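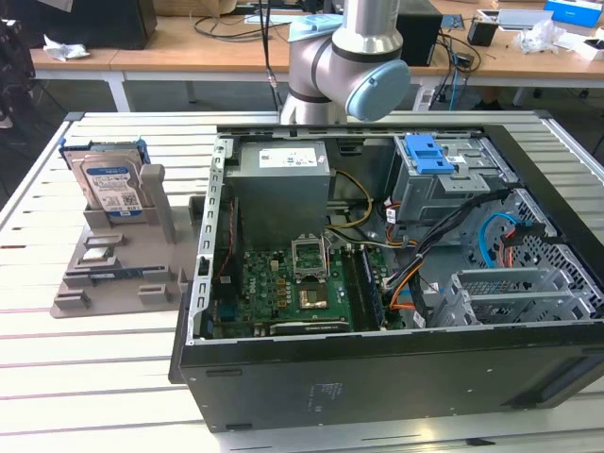
Lostel is looking for two part-time bench hands to take apart and rebuild desktop computers at our Ernlow workshop. We take in towers that offices and schools are finished with, sort out what still works, and put together machines that go back out to households and community groups. Most of the work is done with the case on its side and the panel off, so you should be comfortable finding your way around an open tower: power supply in one corner, drive cage in the other, memory standing in its slots, and a CPU socket with the bracket up ready to be checked for bent pins or old paste. You don't need a certificate. You do need patience with cables.

What you'll do

Strip incoming towers and sort the parts into labelled tubs
Test power supplies, memory and drives, and write the results on the job card
Fit parts, route the cables neatly and close up the case
Clean fans and vents before anything goes to the storeroom
Keep your bench clear at the end of each shift

We put 846 machines through the workshop last year and there are 133 on the shelves waiting now. The older ones are slow going. Screws are missing, latches are stiff, and the colour of a cable doesn't always tell you what it's for.

What we're looking for

Some experience building or repairing desktop computers, paid or at home
Steady hands and reasonable eyesight, with glasses or without
Able to lift a full tower from the trolley to the bench
Handwriting other people can read

Experience with soldering is handy but we don't do much of it. Training on our testing gear is provided in the first week, on full pay.

Hours and pay

Two shifts a week of six hours each, starting at 9 am. One of them is usually a Saturday. The contract is for six months to begin with and may be extended. Pay is hourly and depends on experience - ask us for the current rates. Tools, wrist straps and gloves are supplied. There's parking behind the building.

How to apply

Send a short letter and a resumé to Diệp Hà at the Lostel office, or drop them in at the front counter. Tell us about a computer you've fixed, or one you couldn't fix and what you tried. Applications close at the end of July. People on the short list will be asked in for a one-hour bench trial with Kha Đinh, who runs the workshop, and we'll let everyone know the result either way.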